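The Tremance Play Kitchen: A Gallery

Mon 30 December

We opened the toy burger bar in September, on the theory that children should learn early how long lunch takes. It has since become the favourite corner of the playroom, ahead of the Tusesex train table and well ahead of the books.

Stacking order is a matter of fierce local debate. One school puts the lettuce under the patty, another says that is how you get a soggy bun, a serious worry when everything is pretend. Cheese goes on when the chef remembers it.

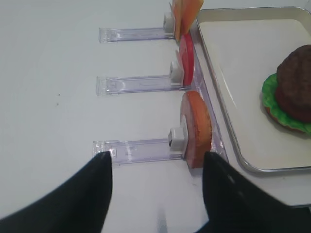
Prices are set by the kitchen and change without notice. A plain burger was 2 dollars in the morning and 1000 by afternoon tea, with tomato extra. Grown-ups are expected to pay up, chew convincingly and hand the food back in the condition they found it.

Closing time is 8 minutes before anyone wants it to be. Every slice goes back to its own spot — in theory — and the tomato is usually the last one home.

More galleries: Chornovol Dress-ups, Transka Block Corner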